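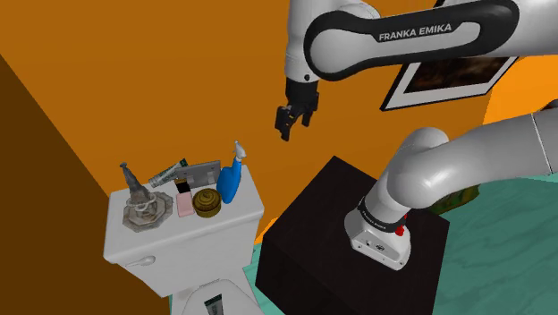
Washroom cell in the simulator, arm on its pedestal, gripper empty over the cistern.

Washroom cell - progress report, December
To: Idris Phillips, Pustham
From: Salvador Frade, Colcombe

Idris - short one, as the rig is tying me up most of the day. Covers set-up and upkeep of the cell only. Spending sheet comes separately from Howells.

Where we are

Simulated cell is up and stays up. Arm loads on the pedestal beside the toilet, goes to its home pose, comes back from a reset without the base jumping. That last bit was the trouble all through the previous period. Cause was dull: the pedestal and the arm base had been brought in as two separate parts and overlapped by a hair, so the physics pushed them apart at every start. Now fixed together as one part. Ran 100 restarts overnight after the change, no jump in any of them.

Lid items in and settling properly. Soap, toothpaste, the tin, spray bottle and the rest. Shelf is crowded on purpose, you asked for something nearer a real bathroom than the bare table we showed you last time. The spray bottle is the tall one and sets the height for everything, so the home pose was lifted to keep the fingers clear of the trigger.

Upkeep done this period

Joint limits rechecked against the maker's sheet. Two were typed in wrong (my fault, copied from the old file). Put right.

Gripper fingers - one was closing slightly ahead of the other. Looked like a control fault, wasn't. The friction value on the left finger had been left at a test setting. Both now read from the same line in the settings file so they can't drift apart again.

Tool centre point reset. It was 20 mm too low, which explains the knocked tin in the earlier runs and probably most of the complaints from Prerley about the soap as well.

Collision shapes on the arm simplified. Start-up had crept to 530 seconds on the Colcombe machine, silly for one arm and a toilet. Down to 250 now. Still slow. Most of what is left is the room itself loading, walls and floor, and I have not touched that yet.

Logs now get cleared weekly. The disk filled up in the middle of a long run and we lost the run. Should of been done from the start.

What isn't right

Toothpaste tube. Lies at a slant on the lid and creeps on some starts before the arm has moved at all. Have raised its friction and lowered its bounce, better but not cured. I think the weight is sitting in the wrong end of the model. Next on the list.

There is also a small tube down in the bowl area. It stays in the layout for now. The reach check treats it as out of bounds, so the arm won't go for it, and I would like your view on whether that stays. Going into the bowl means a different wrist angle and a new set of checks on the rim - two weeks' work at least, not in the current plan.

Reach to the far left of the lid is tight. The pedestal stands to the right of the toilet and the metal ornament is at the other end of the shelf, so the elbow is nearly straight by the time the fingers get there. Works in slow mode. In normal speed the controller complains and stops, correctly. Options are to move the pedestal a little closer or leave the ornament out of the timed runs. I'd move the pedestal, but then every saved pose has to be done again and Prerley need telling before, not after like last time.

Spray bottle grip not started. Rounded body, leans a bit, and the sprayer gets in the way from above. Will need a side approach.

Changes to how we look after it

One settings file, one person editing at a time. Me for now. Prerley get a read-only copy.

Short check each morning before any runs: load, home, open and close the fingers, reset, read the log. Takes minutes. If the reset shows any movement at the base, stop and ring me, don't carry on with the runs.

Old versions of the cell kept for the lengh of the project. Howells has set aside the space.

Next period

Toothpaste weight. Pedestal move if you agree. Side approach for the bottle. Bring the load time down again, wall and floor parts first. Write the set-up notes out properly so somebody other than me can rebuild the cell from nothing - they are currently in three places, one of which is my notebook.

Needed from you

Yes or no on the pedestal. Yes or no on the bowl. And the second licence, please, the Prerley people are waiting on mine to come free and it is costing us afternoons.

Can talk any day after 3pm.

Salvador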